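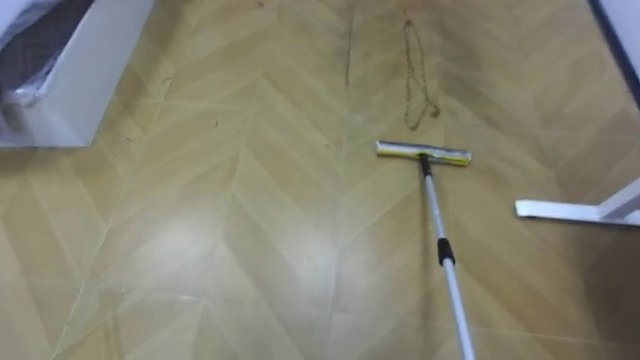 ## Wumbei Quartet Added to the Spring Season

The Brerkov Chamber Music Society is pleased to announce that the Wumbei Quartet will join its spring season, with two performances in May. The first will be given at the Nakow Assembly Hall, the second at the Skirnitz Playhouse.

The program opens with three songs arranged for strings by cellist Kwaku Frimpong and closes with a new work by Zuweira Addo, commissioned by the Society last year. Ms. Addo will introduce the piece from the stage at both concerts.

"I wrote the slow movement with the Nakow hall in mind," said Ms. Addo. "It is a room that lets a quiet note last, and I am grateful to the players for the time they have given it."

Tickets are $18 and go on sale to members this Thursday at 10 a.m. General sales open one week later. Members should have their membership number ready when calling the box office at extension 1102. Doors open 45 minutes before each performance, and latecomers will be seated after the opening songs.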